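Plevari tea room to sort and pair its chopsticks before reopening

Mixed wooden chopsticks at the Plevari tea room are being laid out on a striped tablecloth and matched by finish ahead of the new service, the operator said on January 5, 2026. 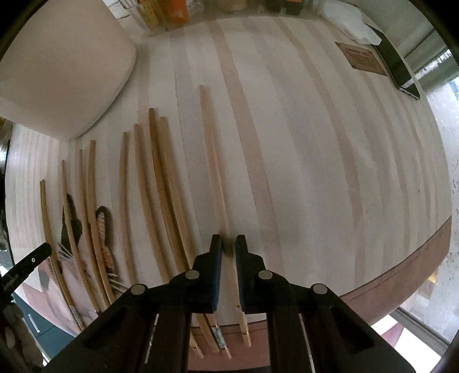
Harpreet Poirier would have preferred to see the whole stock replaced, arguing that a pair taken from two different batches never sits level in the hand and that guests notice it at the first mouthful. Replacement was costed in September and turned down. The stock stands at 700 loose chopsticks, bought in several lots over 7 years and stored together in drawers after washing.

The method now in use is simple. Chopsticks are taken from the drawer in small batches and laid lengthwise on cloth, which stops them rolling. They are compared first by the colour of the wood, which runs from light tan to a darker golden brown, and then by the decoration at the thick end. Some carry thin dark and shiny bands. One has a silvery-grey marbled sleeve edged with copper-coloured rings. Thickness is checked last, by rolling two candidates together between finger and thumb.

Length is treated separately. The tips of a proposed pair are set side by side against a straight edge, and any difference greater than the width of a tip rules the pair out. Wood that has bowed is tested by laying the two against each other along their full length. A gap in the middle is accepted if it closes under light pressure.

Accepted pairs are tied with cotton thread and packed in bundles of 24 pairs. Singles go into a separate tray and are compared again once every drawer has been emptied. Those still without a match will be passed to the kitchen for mixing and for lifting noodles, where a matching finish is of no importance.

Yvette Paquette, who runs the tea room, said washing would also change. Pairs will go through in narrow upright holders, one holder to a table, and will be dried before they return to the drawer. Lacquered pieces will be washed by hand in warm water, as long soaking lifts the finish near the bands.

The cloths come from the same store cupboard as the chopsticks and will stay in use for the smaller tables. The holders have been ordered from MacLeod and are due before the upper room opens. Sorting continues in the mornings, and the tea room is serving with forks and spoons until the first bundles are released.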